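October
Bernardo Mendes

4.2 What counts as a made bed

Most of the advice we reviewed treats bed making as a solved matter. Pull the cover up, smooth it, square the pillows, done. We are less sure. The guides disagree on where the job starts and where it stops, and the few that give a time for it never say who was timed, on what size of bed, or what was lying on the bed to begin with. A cover that has to be cleared of clothing first is a different job from one that only needs a tug at the corners, and the guides count both as "making the bed."

We asked 12 households to keep a short log for 4 weeks, with one line for each time the bed was put in order. Of the 29 sleepers in those homes, only the adults wrote in the logs. The entries are thin in places. Two households stopped writing before the end, and one logged "done" every morning at the same hour and in the same pen, which we don't take at face value. We kept these entries in but give them little weight.

The state of the cover mattered less to people than we had assumed. What they wrote down was stuff left on top of it: a shirt, a charger, a towel. Figure 3 shows a bed of the kind we have in mind, with a loose, wrinkled duvet bunched toward the far end and a crumpled blue garment across one side. Two small metal clips hold the fabric near the headboard. By the Hetivex checklist, which scores only the smoothness of the cover, a garment like this would not enter the score at all. We find that hard to defend.

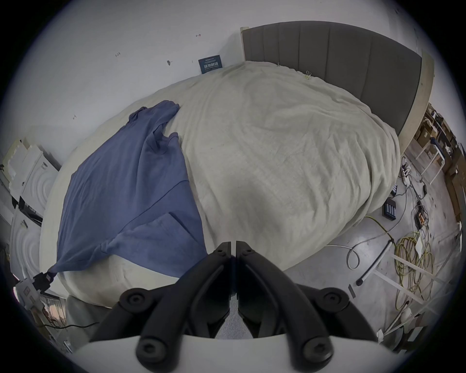 Figure 3. Unmade bed with duvet and garment.

Does smoothing the duvet make the later tidying of a bedroom go faster? The logs give us no reason to think so, and the households that smoothed the cover every day reported the same backlog of clothes as those that left it rumpled.

The Peritz guide claims otherwise — that a flat cover "invites" people to keep the rest of the room in order. It offers no comparison for this, and our sample is too small to settle it either way. Dvořáček's handbook is more careful and says only that clothes are easier to fold on a flat surface. That we can accept, though it is a claim about folding and tells us little about habit.

Clips and other duvet fasteners came up in the logs of 2 households. Both wrote that the filling still slid toward the foot of the bed. We would not build much on this, as neither said how many fasteners they used or where they put them. For the rest of this section we therefore score the cover and the items on it separately, and we leave fasteners out of both scores.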